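Subject: Re: [Indard list] Two-year certificate for partner dance teachers
Date: May 26, 2025

Earlier on this list it was written:

> The Celach people have announced a teaching certificate for
> social dance, two years part time, with weekends at their
> Flusbridge studio. The first group starts in August. They say
> 383 dancers have already asked for the prospectus. I think this
> is the best news our scene has had in ages. At last students
> will be able to tell a trained teacher from somebody who won a
> couple of contests and rented a room. Could we as a list put our
> name behind it? I would be glad to draft something.

I read the prospectus twice before answering, and I would ask that we hold off on putting our name behind anything.

Start with the price. The full course is $1,771 per term, and there are four terms. Travel to Flusbridge is extra, and so is the assessment at the end. Most of the people teaching in our area clear less than that from a whole season of beginner classes. I have taught swing and a bit of tango in Stasiv for a long time and I couldn't afford it. Who can? Mostly people who have another income, and I'm not convinced those are the people whose teaching worries anybody.

Then the content. I count 38 weekends in the plan. Seventeen of them are "personal movement practice," meaning you take class with the house teachers. Fine, everyone should keep taking class. But that's a dance course, and calling it teacher training doesn't change it. The part on how to run a room of beginners (how to rotate partners, what to do with the couple who won't rotate, how to correct a lead without embarrassing him in front of his wife) gets two weekends in the second year. Music gets one. There is nothing that I can find on injuries, although there's a session on "building your brand."

As for the 383 – I asked for the prospectus too. I suppose I am one of them. I would not read much into that number.

The question I would most like answered is who checks the checkers. The prospectus says students are passed by "a panel of senior Celach faculty." The same faculty teach the course and, as far as I can tell, own the company. Has any of them ever failed a paying student? I wrote to ask and got a nice letter back saying the process was rigorous. I wrote again and am still waiting.

I know what will be said, that something is better than nothing. We heard it about the syllabus exams, when the studio on the north side put 70 students through bronze level in one winter. They got their pins. I danced with plenty of them afterward at the socials and they knew their figures in order, and if you played them anything slower or faster than the practice record they were lost.

I'm not against training. I learned by assisting an older teacher for three years, and I'd like to see more of that. It costs very little and you find out quickly whether you can stand it.

If the rest of you still want a reply sent, these are the points I would put in it. Please add your own.

1. Ask for the names of the outside examiners, if there are any, and how they are paid.

2. Ask what share of the teaching practice is done with real beginners. Demonstration classes with other trainees playing the part of beginners should not count. They step off on the correct foot, for a start.

3. Ask about refunds. The prospectus is vague and the deposit is not small.

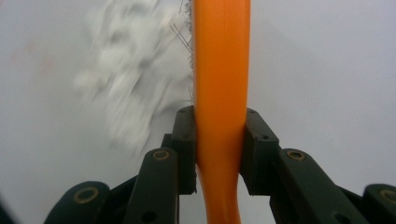

4. Ask whether teachers with long experience can go straight to the assessment. If the certificate measures teaching, there should be no objection. If they must pay for all four terms first, we will have learned something.

5. Ask what happens in year three. I have seen "annual renewal" in the small print on page eleven with no price beside it.

Separately, and I'll keep it short: the Indard hall booking for the fall is still not confirmed. They want the floor left as we found it, and last time there was talcum all along the stage side again. I don't care how slippery your shoes need to be, put it on the soles outside. Also the small speaker hums on the left channel. Somebody told me it's the cable. I tried another cable and it still hums, so I doubt it.

Replies to the list please, my other inbox is a mess.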